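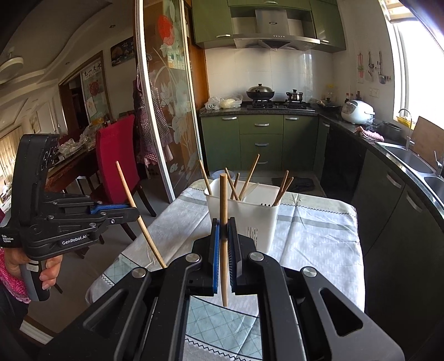 Chopsticks and holder, seen from the camera of the hand-held gripper. One stick upright between the jaws, tip down.

Cutting two-gripper recordings into steps with Cledano

By Gaétan Marchand
July 22, 2020

This tutorial shows how I cut a long recording into short steps, so that a policy can be trained on each step separately. I use Cledano for the cutting and Sterkitz for checking the result. The task is a small one: chopsticks are handled with two grippers at a table, with a white plastic holder in the middle. The same method works for cutlery, pens and other thin things.

You need Cledano installed, one recording from each gripper, and the opening width of the jaws saved with the video. If you have only video, read the page about estimating the width first and then come back.

1. Put the two recordings on one clock

Open both files in the same project and choose Align. Cledano looks for a moment where both grippers close quickly. For this reason I always close both pairs of jaws two times in the air before I begin. Write down the offset which the program gives. In my recording it was 94 milliseconds.

Check it by eye in at least one place near the end. If the offset is good at the start and bad at the end, the clocks are drifting, and you must use Align with stretch.

2. Mark the closing and opening of the jaws

Go to Events and choose the jaw width as source. A chopstick is thin, so the default threshold is not suitable. With the default value, jaws holding a chopstick and jaws holding nothing look the same to the program. Close the gripper with nothing inside, note the width, then close it on one stick and note it again. Put the threshold between the two values.

Soft pads make this more difficult because they press together a little. If your two values are too near, use the "held" check from the video instead. It is slower but it does not depend on the pads.

3. Choose the region for the object detector

Kitchens are full of long thin shapes. Cabinet handles, a tap and utensils on the wall can all be found as "stick" by a general detector. Draw a region which covers the table and the holder, and leave out the wall behind. Do this for each recording, as the camera moves with the hand and the region has to follow the table. The option is called Anchor to plane.

The sticks already in the holder need attention too. They lean in different directions and some of them stand close beside the held one in the picture. Set Track identity to On, otherwise the label can jump from the held stick to a standing one.

4. Cut the steps

I use four labels: reach, grasp, carry, release. Press Cut and the program makes a first proposal. My recording had 638 frames for one complete cycle, and the proposal had 9 pieces, which is too many. Most of the extra ones were very short pieces near the grasp, where the width goes up and down. Set the minimum length higher and cut again.

When both grippers hold a stick at the same time, do not force one label on both. Keep two tracks, one for each hand. I made this mistake in June and had to label everything again.

5. Add the orientation of the stick

For the carry step the policy must know which end is down. In my data the tapered tip points down and the blunt end is up. Click the tip in the first frame of the carry and Cledano follows it until the release. If the jaws hide the tip, mark these frames as Hidden. Do not guess the position – a wrong point does more harm than a missing one.

6. Export and check

Export with the Brastia profile and open the file in Sterkitz. Play only the borders between the steps, at quarter speed. The grasp should begin when the pads touch the stick, and the release when they leave it.

If a border is late by one or two frames everywhere, go back to step 2 and change the threshold. Moving each border by hand takes much longer, and the next recording will have the same fault.

Next page: training the carry step with Cele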